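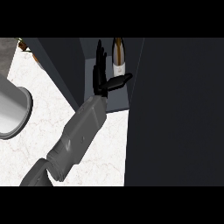 Trotach planner, bottle task, hand beside the bottle in the compartment

Opened by Asnakech Fikre, June. Grasp planner reports SUCCESS, then the arm holds its pose until the 80 s timeout. Seed 3277. Restarting helps, in the sense that I get to watch it again.

Orhun Eren: Is the step limit still 2000?

Asnakech: Yes. I raised it once and got a longer wait.

Orhun: Send a render from a seed where the grasp closes.

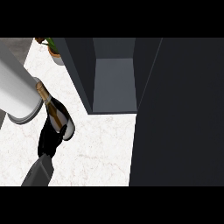 Collision checking looks like the culprit to me. The planner treats a held object as part of the hand, but the allowed-contact list only knows about the hand. On this seed the foil neck is up against the big white cylinder, so every candidate path starts in collision and gets thrown out, politely, with no log line.

Orhun: And 3277?

Asnakech: Same list, bottle vs. thumb. Patch attached, 4 lines, one of them a comment.

Status: waiting on review (Tülin Yalçınkaya)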